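Korkmont Community Reuse Project
Progress report to the Gudik Fund
Period covered: September to December

Summary

The household goods work is on schedule. By the end of December we had taken in 1,699 items at the Obura room, against a target for the period that we set too low. Drinkware and food containers made up the largest share, followed by kitchen tools and small storage items. Of the drinkware, 478 pieces have been checked, logged and passed on. Another 123 were set aside for recycling, most of them with split seals or missing lids.

Work on the tables

Only a few items are on a table at a time while they are checked. Metal cans and tins are kept apart from cups and tumblers, and small loose pieces go through last.

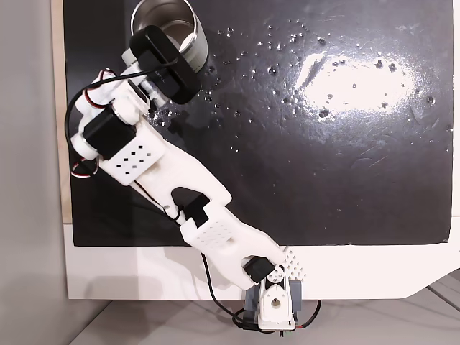

The written checklist was revised in October. The old version had one line for condition, and entries came back too vague to use. The new one has separate lines for dents, rim, base and lid. Checking takes longer now, but fewer items have to be pulled out again before they go to Skodska for distribution.

The tabletops were a small problem early on. Pale items were hard to judge against white, and scratches on the rims were missed. We put down dark boards in November — a cheap fix, paid for from the sundries line. They are wiped at the end of every session and show fingerprints badly.
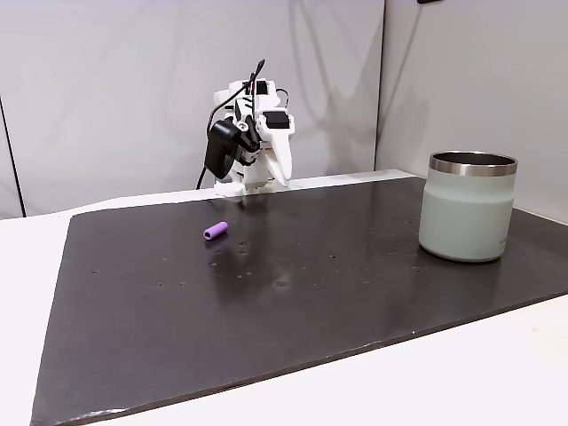
Green tumbler and small purple cylinder on one of the dark boards, Obura room.

Spending

Spending is in line with the budget apart from shelving, where we are almost 100 dollars over. The units we had priced were out of stock and the replacements cost more. We propose to cover this from the transport line, as Skodska now collects from us at no charge.

Next period

We will finish the remaining drinkware and start on the boxed kitchen tools. Lids without a matching cup are still piling up, and we have not settled how long to keep them. We would like to discuss that, and the request to move money between lines, at the next review call.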